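Butcher-block top for a packing bench: oil or hard finish?
Woodworking and Benches > Surfaces and finishes

benchrat_64
Posted 15 July 2024
Replacing the top on a bench we use for sorting and bagging small toiletries, mostly toothbrushes. Looking at light butcher block, strips running the long way, 37 mm thick. Ternus sells it unfinished, Ultik sells it pre-oiled. Main complaint is film packaging dragging on the surface.

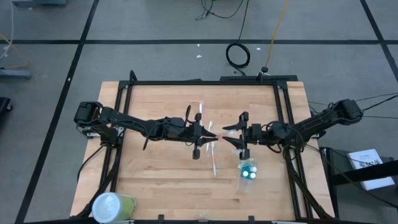

Re: Butcher-block top
lhamann
Hard finish. Oil stays slightly tacky for weeks and clear film will cling to it. We put two coats of Marino matte on ours in March and the bags slide fine.
– Leonie Hamann, Brestau

Re: Butcher-block top
stripjoint
Disagree. Matte polyurethane scratches and you can't spot-repair it. Hardwax oil, thin coats, buff off the excess, leave it 4 days. If it's tacky after that, too much was applied.
Color variation between strips is normal, by the way. Don't pay extra for select grade on a work surface.

Re: Butcher-block top
benchrat_64
Grade isn't a concern. Glare might be, as the packages are clear plastic with crumpled film at the top and already reflect plenty. View attached, brown grain streak included.

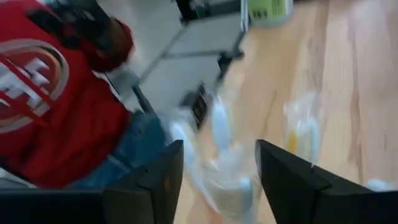 Re: Butcher-block top
lhamann
Matte, then. Satin would be worse under overhead light. I'd check that knot-like mark with a fingernail before coating anything – if it catches, fill it.

Re: Butcher-block top
stripjoint
Fill it either way. And whichever finish you use, coat the underside too or the top will cup. Ours moved 4 mm over 26 inches with only one face sealed.

Re: Butcher-block top
benchrat_64
Underside noted. Ordering the Ternus, unfinished. Still undecided on oil.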